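Buying Drawings and Prints of City Buildings: Frequently Asked Questions

Drekham Print Room
Last updated August 1, 2021

We sell drawings, etchings and reproductions of old streets and houses. We also get a lot of mail from people who have been told things about art that we have trouble believing. The answers below are our opinions, and other dealers will give you different ones.

Is a limited edition worth more than an open one?

Sometimes. The word "limited" does a lot of work for very little money. An etching plate wears down as it is printed, so there used to be a practical reason to stop. A digital file doesn't wear at all. When a seller stops at 100 copies of a digital print, that is a decision about marketing, and you should ask what happens when the same picture comes out next year an inch wider. We have seen this done more than once. Ask whether the limit covers every size and every paper, and get the answer in writing.

What does the penciled fraction at the bottom mean?

The lower number is the size of the edition and the upper one is the number given to your copy. People will pay extra for a low number on the theory that it came off the plate first. Sheets get shuffled while they dry and are often numbered from whatever pile is closest to the pencil. I wouldn't pay a dollar more for number 2.

It's called a giclee. Is that good?

It's an inkjet print. It may be a very nice inkjet print on heavy cotton paper with inks that last. Ask which paper and which inks. If all you get back is the French word again, keep your money. 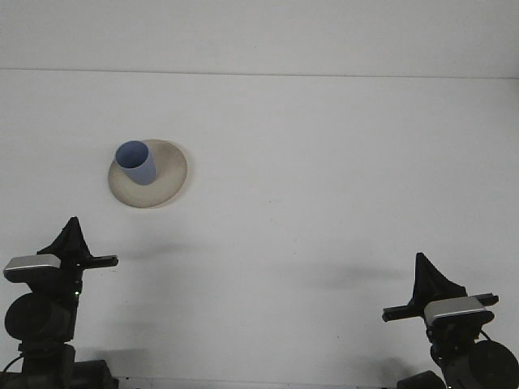

Round and beige on plain white.

How do I know the building was really there?

You often don't. Artists move chimneys. They widen the street so the front of the house will fit, and they take out the stable next door. Rianne Verstraete spent most of a winter comparing the Bowen Avenue etchings with fire insurance maps and found two mansions standing side by side that were never on the same block. The etchings are still lovely. They just shouldn't be sold as records, and we changed our listing to say so.

If accuracy matters to you, look for a dated street photograph or a map from the same decade. A caption written on the mat proves that somebody owned a pen.

My grandmother always said ours came out of one of the big houses. Does that help the price?

Only with paper to back it up. A bill of sale, an inventory from the house, an old auction catalog with the lot number on it, a letter that mentions the picture clearly enough that it couldn't be some other picture. Every rich family of the period seems to have owned an amazing number of small framed views, judging from the stories we're told over the phone. We don't think your grandmother was lying. Stories improve with each telling, and the dealer who sold it to her may have started this one.

Can you authenticate my Pidach?

No. There are 356 drawings in the catalog Hanna Holovko put together, and she'll be the first to tell you that she has doubts about several of them. The Pidach signature is a plain block monogram that a bored teenager could copy. We can tell you whether the paper is the right age and whether the subject matches a listed drawing. We won't give you a certificate, and I'd be careful with anyone who offers you one for a fee before seeing the sheet out of its frame.

Are certificates of authenticity worth anything, then?

They are worth what the person signing them is worth. A certificate from the living artist is useful. A certificate from the gallery that is selling you the print is a receipt with a gold border.

A site says my print is worth $3000. Will you buy it for that?

Probably not. Look at where the figure comes from. Most of those sites list asking prices, and anyone can ask for anything. What you want is the price at which something closely similar sold, recently, in similar condition. Take off the auction house's cut, then take off a bit more for the brown stain under the mat. Insurance appraisals run high too, and they were never meant to tell you what a buyer will pay.

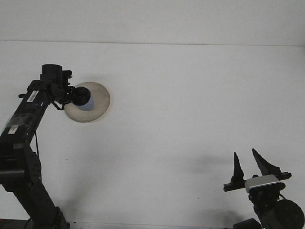
Black in front of a pale beige ring.

Should I have an old print cleaned?

Maybe, by a paper conservator, after you've asked what the cleaning is expected to change. Bright white paper on an etching that old makes me suspicious. Foxing, the little brown spots, bothers sellers far more than it bothers me. Please don't try bread, erasers, bleach or anything you saw in a video.

Does museum glass make a difference?

UV-filtering glass cuts down the damage from light. It doesn't end it, whatever the framer's brochure suggests. A watercolor hung across from a south window will fade behind the most expensive glass in the store, only slower. Hang it in the hall. Acid-free matting is money better spent, and if you can afford only one of the two, that's the one I'd pick.

Do you take commissions for house portraits?

We pass them along to artists we know. Expect a wait of around two months. You will be asked for your own photographs of the house in flat light, with the cars moved if you can manage it. The artist will draw the house as it stands. If you want the porch that was torn down before you bought the place, bring an old photo of the porch. Nobody here is going to guess at it and then put a date in the corner.

Is city art a good investment?

I have no idea, and I doubt the people who say yes do either. The charts they show tend to follow artists who became famous and leave out everyone else. Buy a drawing of a street you like at a price you won't lose sleep over.

Can I return something?

Yes, within two weeks, in the condition we sent it. Prints from the Brostby estate are the exception. Those are sold as found, with every tear and crease listed on the sheet that comes with them, and we'd like you to read that sheet before you pay. The remaining Brostby folders were sorted in June and will go up on the list as we finish checking them.

I wrote to you and didn't hear back.

Send it again with a photo of the back of the picture. The back usually tells us more than the front, and it's the part everyone leaves out.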